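I came to pipe tobacco the way I suspect a lot of people do, which is sideways. My grandfather kept a tin of something dark and raisiny on the shelf over his workbench, and for years all I wanted was to find that smell again. I never did find it, but I found plenty of other things along the way, and this past winter I finally got to the bottom of a blend I'd been circling for ages: Prilleck, the broken flake in the squat green tin.

If you've never tried it, Prilleck is mostly Virginia with a little perique and, I'm fairly sure, a pinch of something sweet on top that the maker doesn't own up to. Open the tin and you get dried fig, hay, and a bit of bread crust. My wife says it smells like the inside of a good bakery bag, and I can't improve on that. The flakes come half crumbled, so you can rub them out the rest of the way with your thumb or be lazy about it and fold them in as they are. I'm usually lazy about it.

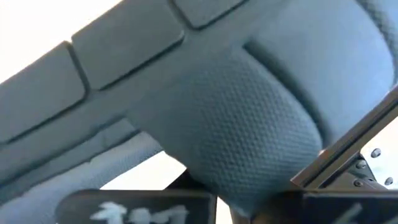

Vol. 10, No. 3

I should say I first smoked this blend years ago and didn't care for it one bit. I packed it too tight, lit it too wet, and puffed like a steam engine, and of course it bit my tongue and I put the tin away in a huff. It sat in the closet behind the winter coats until I was cleaning last March and there it was, still sealed up nicely (I had at least screwed the jar lid down properly, bless my younger self). I let a bowlful dry on a saucer while I did the dishes and made a pot of coffee, and what a difference! All the sharpness had gone out of it and the fig had moved right up to the front.

So now I dry everything. Some people will tell you ten minutes and some will tell you an hour, and I've stopped looking at the clock. I pinch a bit between my fingers, and if it springs back without feeling clammy, it's ready. With Prilleck that takes a good while, longer than with the Zullden ribbon cut I smoke most mornings, which comes nearly dry enough to go straight from the pouch.
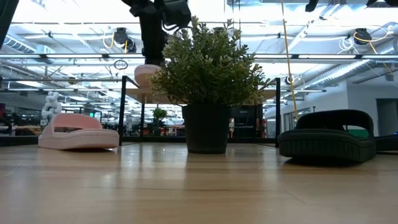 Slides and a potted plant on the table

As for the pipe, I've had the best luck with a small straight billiard from Greenberg, the little shop that used to be two doors down from the shoe repair place and has since moved out by the garden center. They sell a lot of seconds, pipes with a sand pit or a filled spot in the briar, and I've never had a bad one from them. Mine cost me 46 dollars and has a pale spot near the shank that I've grown fond of. A wide bowl makes this tobacco taste thin to me, but in a narrow one it stays cool and keeps its sweetness down to the last third, where the perique wakes up and gives you a little black pepper.

I did try it in a cob as well - a perfectly good cob, well broken in - and it was fine. Pleasant, even. But the flavors ran together and I missed the pepper.

Now, the cellar question, because I know some of you will write and ask. I have some 300 grams of Prilleck put away in jars, which sounds like a lot until you remember how long a person has to wait for the good ones to come back in stock. The oldest jar has gone nearly black and the flakes have little sugar crystals on them.
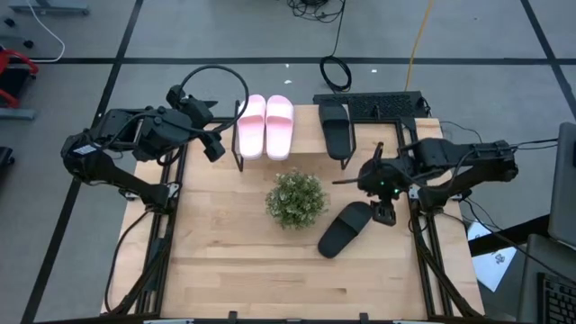
I open that one maybe twice a year, on evenings when it's warm enough for the back porch and I've got an hour with nothing in it. The rest of the jars I leave alone in the dark with a strip of masking tape on each lid saying what's inside and when I filled it.

A reader asked me how it compares to Skulimum, and the short answer is that Skulimum is the heavier of the two. It has more perique and a sort of stewed plum flavor, and I wouldn't smoke it before supper. If you like that one and want something for the afternoon, Prilleck would be a natural next tin. If you found it too much, same advice.

Next month I mean to get to the Zullden flake, which I've been promising for ages and have only smoked two bowls of so far. The first was lovely and the second went out on me nine times, so I'll need a few more before I say anything about it.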